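Stasard
Home | About us | Collection | Visits | Contact

About us

Stasard is a small company for the care and study of religious paintings and textiles. We work for parishes, private owners and small museums that have old works on their walls and no conservator in the house. Our studio is on the first floor of the former Clollell printing works, where we have 20 places for visitors and students and a reading room with north light.

The company was started by Cor Desmet and Bhavana Rai. Cor was trained as a restorer of panel paintings. Bhavana came from textile conservation and had worked many years with altar cloths, banners and vestments. They met over one difficult object, a painted processional banner, for which the owner had received two opposite opinions. One said it was a painting and the other said it was a cloth. They treated it together and afterwards they continued to share a workroom.

What we do

Most of our work is condition reports. An owner writes to us, we make a visit, and we give a written report in plain language. The report says what the object is made of, as far as we can tell without taking samples, what state it is in, and what we would do first. Sometimes our advice is to do nothing and to move the work away from the radiator. We charge the same for this advice.

We also do cleaning, consolidation of flaking paint, lining and relining of canvas, support stitching and frame repair. We do not repaint faces. This is a rule of the house from the first year. If a face is lost, we tone the loss so it does not disturb the eye, and we document it.

Larger treatments are agreed in writing before we begin, with a price and a month of return. A normal waiting time is 30 weeks. For damage by water or smoke please telephone, do not send a form.

The Namboodiri bequest

In the attic rooms we keep the Namboodiri bequest, which is 1,950 photographs and drawings of church interiors. It was left to us by a collector who traveled with a camera and a notebook and wrote down everything, also the price of the candles. Keerthana Murthy is responsible for it. She has put 60 boxes in order by village and is now making the index by saint. Researchers are welcome to use the material in the reading room. Copies for publication are free if you send us one printed copy of your book.

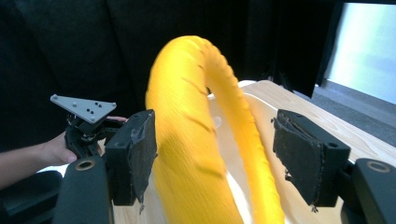
Ribbed yellow knit.

Our courses

Every April we give a course for people who look after works of art without having studied for it. It is called Kerna, after the first parish that asked us for such a lesson. The course takes four days. We teach how to handle a framed painting, how to dust and when not to dust, how to roll a textile, how to read a humidity meter, and how to write an inventory that the next person can understand. Kęstutis Kuusk teaches the part about inventories and he is strict with handwriting.

In the autumn there is a shorter evening series about looking at pictures. We choose one subject, for example the Annunciation or the Flight into Egypt, and compare how different workshops have painted it. No knowledge of religion or of art is required. The discussions can become lively, and we ask only that people let each other finish.

Who we are

Cor Desmet, paintings, director
Bhavana Rai, textiles, director
Kęstutis Kuusk, documentation and teaching
Keerthana Murthy, Namboodiri bequest and reading room
Primo Monti, frames and gilding

Primo is with us on Tuesdays and Thursdays. Questions about frames are best asked on these days.

Visiting

The studio is open by appointment. The entrance is at the side of the building, through the green door, and there is a lift. Please do not bring a painting without telling us before, as we must prepare a place for it. If you only want to know if something is old, you can send two photographs, one of the front and one of the back. The back is often more useful.

We do not give valuations and we do not buy or sell.

Page last changed 22 September 2021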